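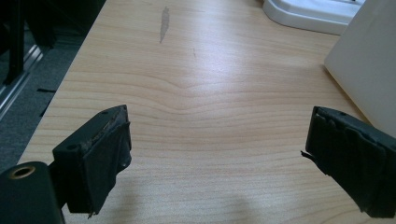 Möbelgruppe Tulport — Mailingliste der Werkstatt

Hallo zusammen,

am Mittwoch kam hier die Frage:

> Lohnt es sich, die Schreibtische aus dem Büro Siddiqui
> zu behalten? Ich sehe da nur alte Platten mit
> Schrammen und würde lieber neue bestellen.

Unbedingt behalten! Schaut euch mal die Maserung an — lange, ruhige Bänder in Creme und Hellbraun, und mittendrin fängt es plötzlich an zu wellen und sackt in ein sanftes V ab. Ich könnte da stundenlang draufschauen (beim Telefonieren mache ich das auch). Der graue Streifen weiter oben stört mich kein bisschen, den würde ich erst mal mit einem feuchten Tuch und etwas Skoterel angehen. Bitte kein Schleifpapier, solange wir nicht wissen, wie dick die Deckschicht ist!

Zwei Tische nehme ich sofort, einen davon fürs Lager bei Skokia. Wer hat noch Platz?

Viele Grüße aus der Werkstatt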